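The Slow Business of Drying Indoors

Moisture is the part of laundry that most households never measure. A full load leaves a front loader holding roughly 2 litres of water, and every bit of it has to go somewhere. On an outdoor line it goes into the yard. In an apartment with sealed windows it goes into the air, then into the plaster, the curtains and the back of the wardrobe.

Salamatu Kpodo has spent eight winters logging humidity in rental units for Venness, a small building-performance firm. Her loggers sit at shoulder height in the room where the washing hangs, with a second unit in the coolest bedroom. The pattern is consistent. Relative humidity in the drying room climbs within the first hour, holds for most of the afternoon and falls away overnight. In the bedroom it peaks later and stays up longer, particularly along the outside wall.

"People look for mould where the wet clothes are," Kpodo says. "I look at the coldest corner with the least air movement. That's usually behind a bed."

The physics is ordinary. Evaporation depends on the temperature of the fabric, the dryness of the air beside it and how quickly that air is replaced. Of the three, air movement is the cheapest to change. A pedestal fan on its low setting, aimed along the garments and not straight at them, shortens drying time considerably for very little power.

Spacing matters nearly as much. Fabric that touches fabric dries from one side only. Venness advises a hand's width between shirts and a gap between small items, which are the ones most often bunched together. Socks should hang singly, from the cuff or the toe, with the peg on the thickest part of the knit. 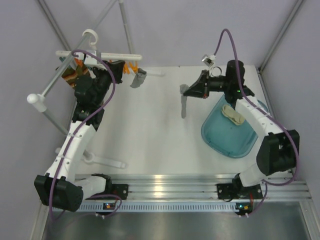

Spin speed is the other neglected setting. Water removed by the drum never enters the room, and a second spin uses far less energy than evaporating the same water with a heater. Heavy cottons gain the most. Wool and elastic blends should stay on the gentler program shown on the care label.

Dehumidifiers work well in a closed room and poorly in an open-plan one. Kpodo recommends shutting the door, placing the unit clear of the wall and emptying the tank before bed. Where there is an exhaust fan, a bathroom with the door pulled almost to will do the same job, provided the fan vents outside and not into the roof cavity.

Her next set of loggers goes in before the heating season starts in May.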